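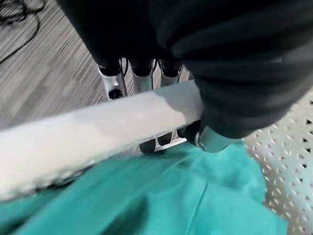 Page 27

CHAPTER 6
Speaking for the Organization

If you have worked your way through the first five chapters, you already know how a policy institute raises its money, picks its subjects and gets its studies into print. We come now to the part of the work that most outsiders think of first, and that a good many researchers would gladly leave to someone else: talking to the press.

I say "gladly leave" with some affection. When Irén Rácz joined the Korkow Institute as its communications director, the fellows had been answering reporters' calls on their own for years, each in his or her own way. One of them faxed the whole study to anybody who rang up. Another would talk for an hour, very charmingly, and then ask that none of it be used. Rácz had come from a daily paper in Bristgate, where she had been on the other end of such calls, and she knew how they were received in a newsroom with a deadline coming. Her first memo to the staff, dated 10/09/1999, ran to a single page, and we will be looking at it closely in the second half of this chapter.

What she asked for was modest. Every call from a reporter was to be written down, with the name of the paper and the hour the story was due. Calls were to be returned the same afternoon, even if only to say that the right person was away until the next morning. And each new study was to go out with a summary of no more than 900 words, written by its author and then read by someone who had not worked on it. (You will find, when you try this yourself in the exercises, that the second reader is worth a great deal more than you expected.)
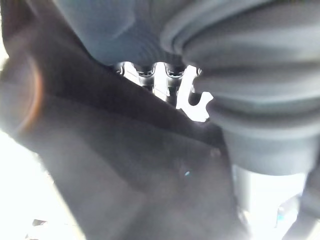 Figure 6.1 Gripper finger and bellows, close view.

The fellows grumbled, as fellows will. By the following April, though, most of them had settled into the routine, and Rácz could turn to a harder question, one that takes up much of this chapter. Who speaks for an institute when its own people disagree? The case we will use is the Vieira report on city bus fares, which two senior fellows read in quite opposite ways — and both of them said so to the same reporter. You may want to think about what you would have done in her place before you turn to her account of it.

We will also spend some time on letters to the editor, opinion columns and the small matter of corrections, which new press officers tend to dread and old ones tend to handle before lunch.

After reading this chapter you should be able to:

- Describe the daily duties of a communications director
- Tell a press release from a policy summary, and write a short version of each
- Explain when a fellow speaks for the institute and when only for himself or herself
- Answer a reporter's request for comment on a study you did not write
- Draft a polite request for a correction

Terms to know: on background, embargo, media list, opinion column, spokesperson

6.1 The Morning's Calls

Let us begin at the desk, before the first call comes in.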